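skidano-skills

Skill server and planner glue for the two-arm PC assembly cell. Runs on the Morsy controller, talks to both arms over one socket. Work in progress, expect breakage.

What's in here

planner/ task graph, step ordering, retries
skills/ pick, place, insert, press, handoff
percep/ pose estimation for parts and fixture
tools/ log replay, calibration, cutach_view

Setup

Python 3, then run install.sh from the repo root. Copy config/stilldale.yaml to config/local.yaml and edit the arm IPs. Dont commit local.yaml, it's ignored for a reason. 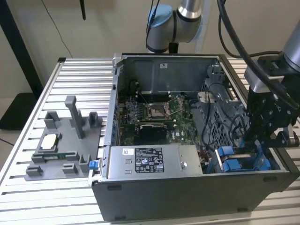 Fixture pose gets loaded once at startup. If you bump the fixture, restart percep or every pick will be off. Re-run calibration after any change to gripper fingers. Takes 18 minutes, no shortcut yet.

Logs

2,091 episodes in the Cutach store, February onward. Joint states, gripper width, wrist force, skill label. Failed inserts are kept, look for status=abort. Labels before schema 2 have handoff and place mixed up, filter them out.

Known issues

- planner deadlocks if both arms request the same zone
- insert times out to early on stiff slots, raise max_push_s
- cutach_view crashes on empty episodes
- no sim for cables, plan around them by hand

Cell gets updated Wednesday, don't start long runs then. Questions or access to the store: Zuweira Dogbe.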